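Keep the Old Desktop and Leave the Case Open

My town's transfer station has a metal bin for electronics, and most weeks it is full of desktop computers. They are ordinary office towers from the insurance company in Niritmont and from people's spare bedrooms. I have taken a few home over the years, with permission, and most of them had very little wrong with them. I think we throw these machines out too early, and I think the main cause is that people never open one.

A desktop is one of the last things in the house you can still take apart with a screwdriver. The side comes off. The memory sits in slots and is held by latches you push with a thumb. The processor sits under a bracket with a lever. The drive is on a couple of screws and two cables. A person who can change a furnace filter can change any of it except maybe the processor, and even that takes patience more than skill.

Compare that with the laptop my employer issued me, a Trondia. The memory is soldered to the board. When it got too slow for the spreadsheets we use, the repair shop told me the fix was a new laptop. I paid 115 dollars for them to look at it and tell me so.

People will say old desktops use more power and take up room. Both are true. If you run one all day and all night it will show up on the bill. But a family that wants a computer for homework, taxes and printing runs it for maybe an hour in the evening, and at that rate it would take a very long time for the electricity to cost what a replacement costs. As for the room, it goes under the desk.

The other objection is that regular people are afraid of the inside. I was too. The first time I took the side off a tower I put it straight back on. There are a lot of small parts in there and they all look as though they matter.

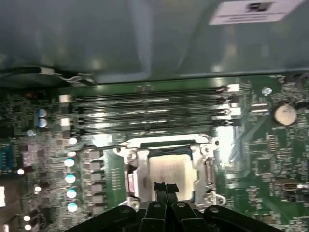
What helped me was learning to ignore most of it. You need to know where the memory goes, where the drive plugs in, and where the dust collects. The rest of the board can be left alone for the life of the machine. Unplug it first, touch bare metal, and don't force anything.

I would like to see schools spend 2 afternoons on this. The adult center on Karaca Street already runs a class on sewing machines, and it fills up every time. A class on desktops would need a table, some screwdrivers and a few towers out of the bin. The town could also let residents pull parts there without asking at the window, the way it already does with bicycles.

Memory for a machine like these is cheap used. I bought mine from Justance, a parts seller two counties over, and it came in a padded envelope. The computer it went into is the one I wrote this on.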